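Reading time: 8 min

Search this journal Search Advanced search

4.2 Floor color and the visibility of dust in rented offices

The second group of results concerns the floors. In our interviews, the tenants of the Plarkach building spoke about the floor more often than about the walls or the ceiling, although the questionnaire put all three on the same level. Many of them connected the color of the floor with how clean they judged the room to be. This agrees with the earlier survey by Enriquez in the Hikow district, where the tenants of dark floors asked for more cleaning than the tenants of pale floors, under the same cleaning contract.

We received 171 completed questionnaires from two buildings, Plarkach and Marquez. The questions on flooring were placed in the second part, after the questions on noise. Each respondent gave a score for cleanliness on a scale from one to eight, and could add a comment in free words. The comments were read by two of the authors separately, and the differences were discussed until one coding was agreed. Six respondents left the flooring part blank and they are not included in the analysis of this section.
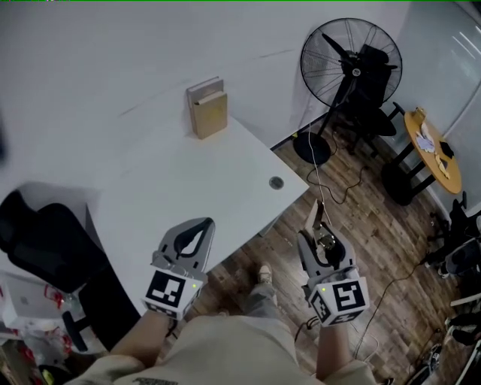 Figure 6. Light-gray wooden floor with a white desk.

The cleanliness scores were higher for the pale floors in both buildings, and the difference was larger in the offices which face south. Tenants wrote that a dark floor "shows everything" in the afternoon, when the sun comes in low. A gray of the kind in Figure 6 stands between the two extremes. It is light enough that pale dust has little contrast with it, and it is still darker than a white desk, so the furniture keeps a clear outline against it. Several respondents with poor eyesight mentioned this last point as an advantage, which we did not expect when we prepared the questions.

The effect of the season should be considered with care. The Marquez questionnaires were collected in December, when people bring water and salt from the street on their shoes. Dried salt is white and is seen more easily on dark boards. For this reason a part of the difference in Marquez may come from the weather, and the comparison with Plarkach, where the collection was made in a dry period, is not fully balanced.

The comments also show some disagreement. A smaller number of tenants found the pale floors cold, or said that they reminded them of a clinic. These tenants did not give lower scores for cleanliness, but they gave lower scores for comfort. The Sondudthorpe scale, which we used for comfort, does not separate the color of a surface from its temperature, and we cannot say which of the two was meant. Angelica Enriquez suggested in her comments on our draft that the word "cold" should be divided into two items in future versions of the questionnaire, and we agree with this proposal.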